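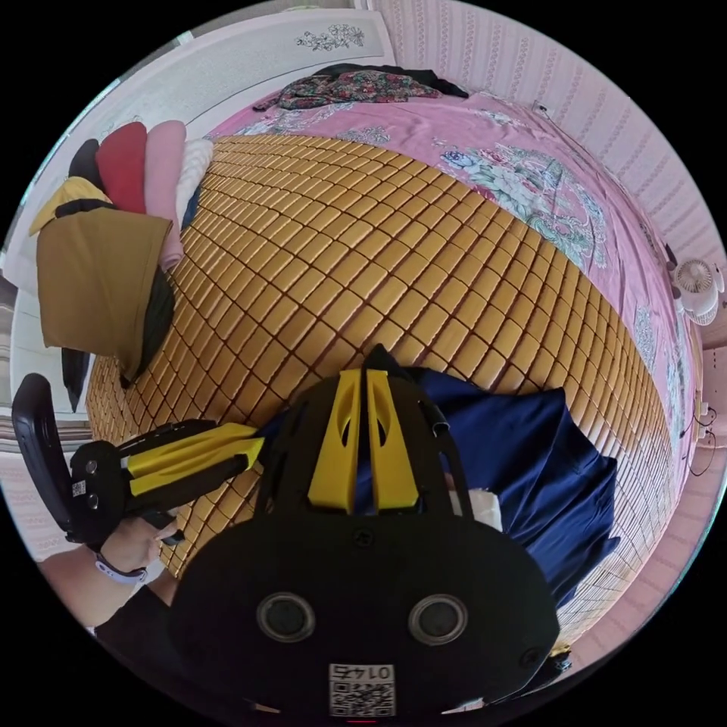

Clothes on the bed mat, two hand-held grippers, labels on the housings

Budgeting for a second set of hand-held grippers
Posted by Octavian Ene, 26/06/2024

I handle purchasing for a small group in Iltley that records household chores for robot training. Right now it is mostly clothes, done on a bed with a gripper in each hand. We have one pair and want a second pair for a second home starting in October.

The quote I have is 2248 for the pair, with chargers and a carry case but no spare fingers. My limit for the whole purchase is 2248 plus 800 for everything else. Is 800 enough for "everything else" in the first year, and what do people forget to put on the list? Also, should I stay with the same maker, or can two makes be mixed in one project?

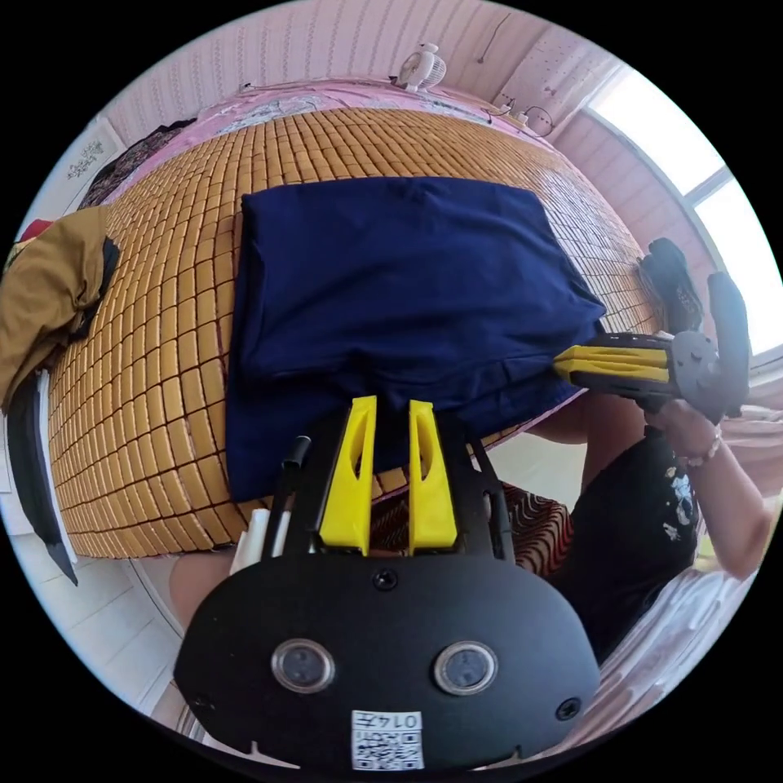 Navy cloth on the mat with the grippers close by

Radosby
Stay with the same maker. We mixed two makes at our site and the finger openings didn't match, so every recording had to be sorted by tool before it could be used. The second make was cheaper to buy and cost us more in hours.

On the 800: it's tight but it can work. This is what we spent money on after the tools themselves.

Spare fingers, two full sets. We paid 153 a set. Soft cloth is easy on them, but a bed frame or a drawer edge is not.
Memory cards. Buy more than you think, and label them the day they arrive.
A replacement handle strap.
Shipping both ways for one repair. Ours was out for 11 days and we had no backup.

Write down the number on each unit's label and put it in your inventory sheet next to the purchase date. If you send one back, ask for the same number to be kept on the housing or your records won't line up. I would also ask the seller if fingers can be ordered singly. Some only sell them in pairs — worth knowing before you plan the spares.

Imani Kowalczyk
Agree with most of that. I'd leave the handle strap until you need it and put the money toward charging.

Check the outlets in the second home before you order. A bedroom may have one power strip and a fan already on it, and you will want the chargers somewhere away from the bed. We ended up buying a longer cord and a small shelf. Neither was in the budget.

Ask for the repair terms in writing too. Chatzigeorgiou quoted us one price by phone and a higher one on the invoice. And don't buy props. Shirts and pants people already own are fine for folding, and a flat mat or a made bed will do for a surface.
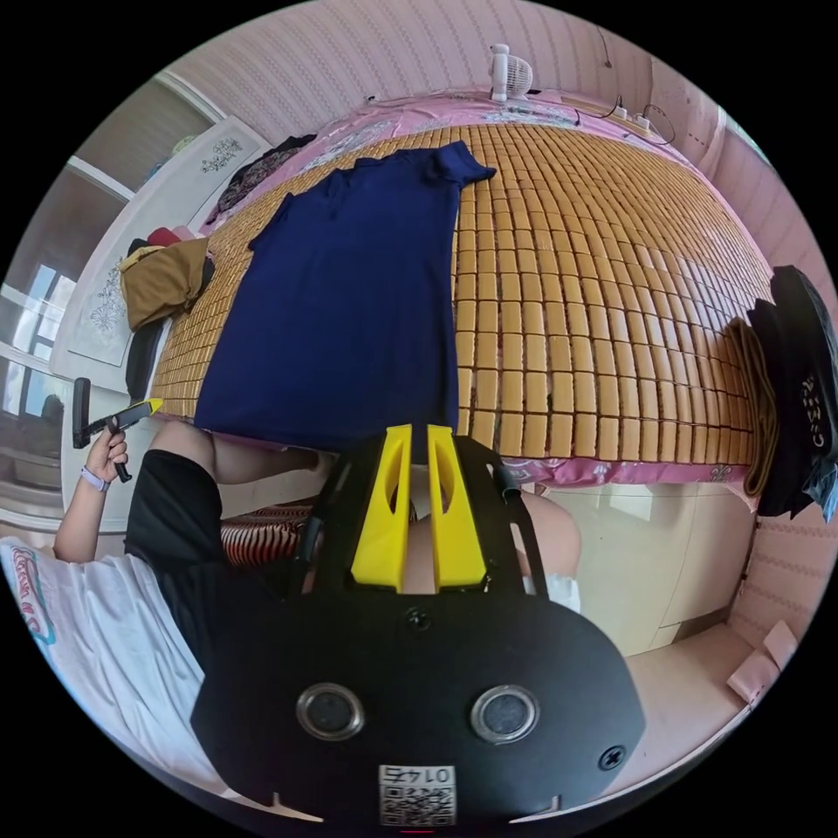

Page 2 of 2

Sirnach
just get a third gripper and skip the repair plan. thats what we did

Octavian Ene
Thanks all. A third one would put me over, so no. Two sets of fingers at 153 leaves me 494 for cards, a cord and one repair shipment. I've asked the seller about single fingers and about keeping the label numbers. Will post the reply when I get it.

Contact the moderators | Community rules | © Iltley Community Help | Back to top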